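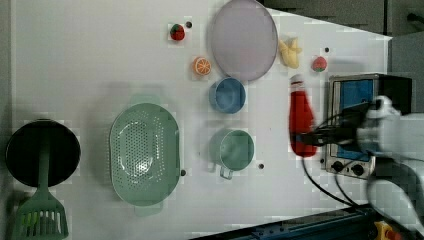
Quiénes somos

Buscar en Ziviveck Buscar Menú

En Ziviveck nos dedicamos a las cocinitas de juguete, ¡y nos encanta! Empezamos alquilando lotes para ludotecas y escuelas infantiles, casi siempre con piezas sueltas que otros daban por perdidas, y hoy preparamos, limpiamos y reponemos juegos completos de menaje y comida de mentira para aulas de toda la comarca. El catálogo va por las 246 piezas (la última ampliación llegó en febrero, con las frutas nuevas) y cada una tiene su ficha, su foto y su sitio en la estantería.

El taller lo fundó Yutong Xiao, que venía de dar clase a niños de cuatro años y estaba harta de cajas donde todo iba revuelto. Su idea era muy sencilla: que en cada lote hubiera lo necesario para jugar a una comida entera, desde la sartén y la espátula hasta el plato y el bote de kétchup. De ahí salió nuestro primer lote, el Zervas, que sigue siendo el más pedido. Después vino el Flamosholm, pensado para grupos grandes, con piezas para hasta 100 niños repartidos en turnos.

Antes de salir, cada lote pasa por la mesa blanca. Lo sacamos todo, lo extendemos y repasamos bordes, asas y agujeritos -- el escurridor es el que más cepillo se lleva, con diferencia. Los colores también los miramos mucho: nos gustan los verdes pálidos y los azules para el menaje, y que la fruta se vea de lejos, con sus rojos, sus naranjas y sus amarillos. 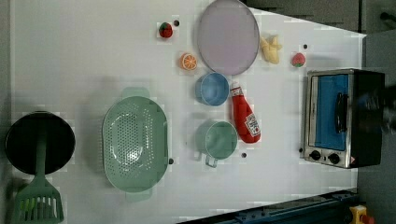
Menaje y fruta sobre la mesa blanca: sartén, espátula, escurridor, plato lavanda, plátanos y fresas.

Si una pieza se pierde en el aula, avisadnos y mandamos otra. Y si tenéis en casa una cocinita que ya no se usa, la recogemos encantados; muchas acaban en Dreltley, nuestro rincón de juego abierto a las familias, donde se puede venir a probar los lotes antes de reservarlos -- ¡y a quedarse un rato cocinando!

Usamos cookies propias y de terceros para mejorar tu visita. Aceptar Rechazar Configurar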